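Brultel Soft-Close Drawer Runner Kit: Long-Term Review

The Brultel kit is a set of side-mounted, full-extension drawer runners with a hydraulic damper built into the cabinet member. I fitted it to a base cabinet in my workshop that holds hand planes, drill bits and boxes of screws, which is a harder life than most kitchen drawers get. The old runners were bare roller types and had worn enough that the drawers dropped at the front when pulled past halfway.

I bought the kit with my own money and have been using it since January.

What is in the box

Each kit covers 5 drawers. The runners come in pairs, left and right marked with a stamped letter on the cabinet side, bagged together with their screws. There is a folded instruction sheet and a card drilling template. The template is thin and will not survive a second cabinet. I traced it onto a piece of scrap hardboard before starting and used that instead.

The screws are pan head with a cross recess. Two of mine had shallow recesses and cammed out before seating, so I swapped those for some I had on hand. Check that any substitute has a low head. If it stands proud of the channel, the ball cage will hit it and the drawer will stop short.

Fitting

The runners need a clear gap on each side of the drawer box, and the sheet gives a fairly tight tolerance. Measure the cabinet opening at the front, middle and back. Mine was narrower at the back than at the front, and I had to plane two of the drawer boxes to suit. A drawer that is too wide will bind at the last stretch of travel, and the damper will get blamed for it. A drawer that is too narrow can be packed out with veneer or card behind the cabinet member.

Separating the two halves of the runner is done with a plastic lever on the inner member. The levers on the left and right move in opposite directions, up on one side and down on the other. The sheet shows this in a drawing so small that I missed it and spent a while pulling on the wrong one.

Set the cabinet members first, using the slotted holes only. Hang the drawer, check it for level, adjust, and then put screws in the round holes to lock the position. The slots allow enough vertical movement to correct a small error in layout. Front-to-back adjustment is more limited. On inset fronts this matters, and I would have liked a longer slot.

The first drawer took me 106 minutes including the planing. The last took 15. Most of the difference was learning the order of work.

Action

Travel is smooth and fairly heavy for the first inch, when the drawer has to pull against the closing spring. After that it runs freely to full extension. There is a soft detent at the open end, enough to keep the drawer from drifting back if the cabinet is a little out of level.

On closing, the damper catches late. A lightly loaded drawer slows, pauses, and then pulls itself in. A heavily loaded one slows less and arrives with a low thud. The drawer with the planes in it is close to the rated load, and there the damping is noticeable but incomplete. I weighed nothing precisely, so take that as an impression.

Temperature has an effect. My shop is unheated, and on cold mornings the last part of the closing movement takes much longer. It returns to normal once the space warms up. I saw the same thing with the Sastico runners in my previous shop, so I do not hold it against Brultel in particular.

Side play is low when the drawer is shut and increases toward full extension, as it does on every side-mounted runner I have used. On the widest drawer I can move the front edge sideways by hand when it is fully out. It has not become worse so far.

Fronts and pulls

The weight of the drawer front is part of the load and is easy to forget. Solid slab fronts with long bar pulls put more of it at the far end, where the runner is least stiff. A long pull also lets people open the drawer from one end, which racks the box. With wide drawers I would fit the pull centered and keep it shorter than the front by a good margin. 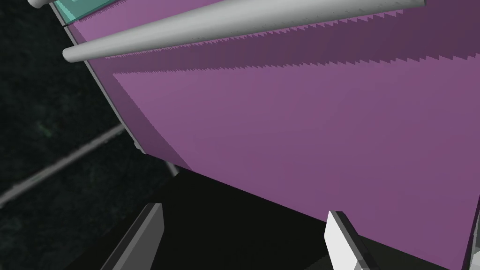

If the pull screws pass through both the front and the box, leave the front loose until the runners are locked. Adjusting the front afterward through oversized holes is much easier than moving the runners again. Large washers on the inside spread the load and hide the holes.

Wear and upkeep

The runners have been in daily use and I have cleaned them once. Sawdust packs into the grease at the back of the cabinet member and turns into a gray paste. I wiped it out with a dry rag and added a small amount of light grease. Do not spray solvent into the channel. It will wash the factory grease out of the ball cage, and it may reach the damper seal.

One damper has developed a faint click at the point where it engages. It still works. Brultel sells the damper only as part of a complete runner, which is wasteful. Vedevach supplies its dampers as a separate clip-in part, and that would sway me if I were fitting out a whole kitchen.

Compared with others

The Villa runners are cheaper and have no damping. Their action is lighter and they are more tolerant of a cabinet that is out of square. For a shop cabinet where noise does not matter, they are the sensible purchase. The Brultel set is stiffer at full extension and better finished, with no sharp edges on the stampings.

Verdict

Good runners with a poor template and a stingy set of instructions. I would buy them again for medium drawers. For heavy ones I would go up a load class and accept the wider side gap.

Part number on my box was 975. The seller's listing showed the shorter version under the same title, so check the length before ordering.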